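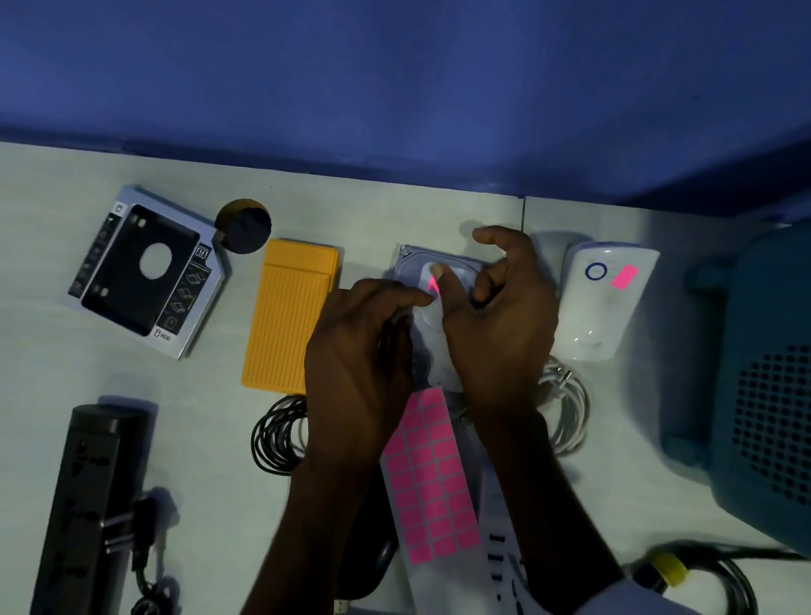

The Koltham sorting cell is a benchtop robot cell that sorts used computer parts and small electrical items by type. It is built from a single arm, a fixed overhead camera, a controller, and a set of bins, and it is used at the Temcombe reuse workshop. Before any item enters the cell it is registered by hand, a step known in the cell's manual as tagging. A person presses a small pink sticker onto each item, and on a 3.5-inch hard disk drive the sticker goes on the label area in the middle of the drive. Routers and similar white housings are tagged on the face. The sticker may sit at an angle, as the camera software corrects for rotation.

## Name and origin

The cell takes its name from Koltham, the firm that supplied the arm and base plate. The sorting software, Etimano, came from a separate supplier and was fitted later. Older paperwork calls the whole installation "the Pruitt bench," after the Pruitt frame on which the arm was first mounted. The frame was replaced in May 2021, but the name is still used on some spare parts lists.

## Layout

The arm stands at the back of the base plate, with the bins set in an arc in front of it. The camera is fixed on a post 700 millimeters above the plate and looks straight down. A matte gray mat covers the pick area. Glossy surfaces are avoided because reflections from metal drive covers can hide the edge of a sticker.

The controller is kept below the bench behind a hinged panel. The emergency stop is on the front rail at the left. A second stop, wired in series with the first, was added on the right after operators complained that the original was hard to reach from the loading side.

## Tagging

Tags are plain fluorescent labels supplied on backing sheets. They carry no code. Etimano finds the pink area first, takes its center as a reference point, and then compares the shape around it with a stored outline. An item without a tag is treated as unknown and left on the mat.

Three rules apply to placement:

- The tag must lie flat. A lifted corner throws a shadow and shifts the measured center.
- It must not cover a screw head or a vent.
- It must be on the side that will face the camera.

Cables are not tagged directly. Each is coiled, tied, and placed in a shallow tray, and the tag goes on the rim of the tray.

Fresh label stock is tested before use. One label from each pack is placed on the mat and read under the cell's own lamps. Stock that reads too close to orange is rejected, as it can be confused with colored plastic cases.

## Item outlines

Etimano holds 219 stored outlines. A new one is made by placing a tagged item on the mat and recording it in 31 positions, turned a little each time. The operator then marks the grip points on the screen. Hard drives are gripped across the short side. Round items are gripped at the widest point, and flat boxes by the long edges.

Outlines for items no longer received are moved to an archive folder. They are not deleted, since the numbering of the remaining outlines depends on them.
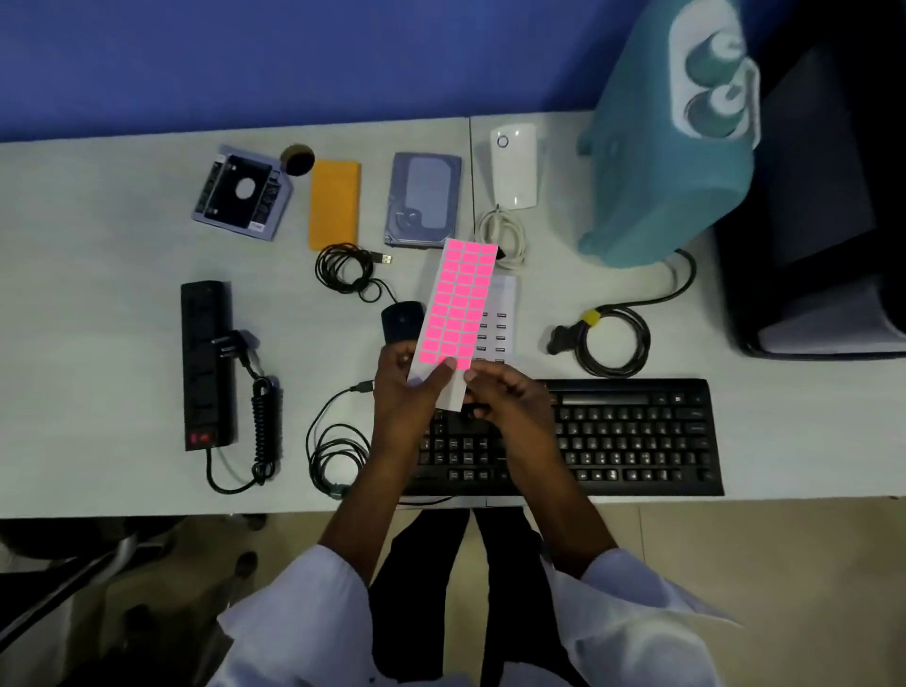 **Why does the cell use a plain colored label in place of a printed barcode?**

A colored label can be found at any angle and at low camera resolution. The barcode labels tried first had to be nearly square to the camera, and small ones were often missed.

## Routine care

The camera window is wiped at the start of each shift with a dry lens cloth. Gripper pads are checked at the same time for glue, which builds up when the fingers close over the edge of a tag. Glue is removed with isopropyl alcohol, and the pads are left to dry before the arm is powered.

Position is checked once a week. The arm moves to a steel pin at the corner of the base plate, and the operator compares the reading with the value on the calibration card. A difference of more than half a millimeter calls for a full calibration. The pads are replaced as a pair. Fitting only one new pad makes the grip uneven and tends to turn hard drives as they are lifted.

## Faults

The most common fault is number 318, "reference not found." It is raised when the software sees an item but no tag. Usual causes are a label that has come off, an item lying tag side down, or a failed lamp. The operator stops the cell, corrects the item, and clears the fault at the panel. Restarting the controller also clears it but loses the batch count.

A slow drift in drop position usually points to a loose camera post. The two clamp bolts at its foot are tightened and the weekly position check is repeated. If the drift remains, the arm's base bolts are checked next.

## Revision

The calibration card now in use is dated Tuesday, August 9, 2022. It replaced a card that gave the height of the steel pin without the thickness of the mat.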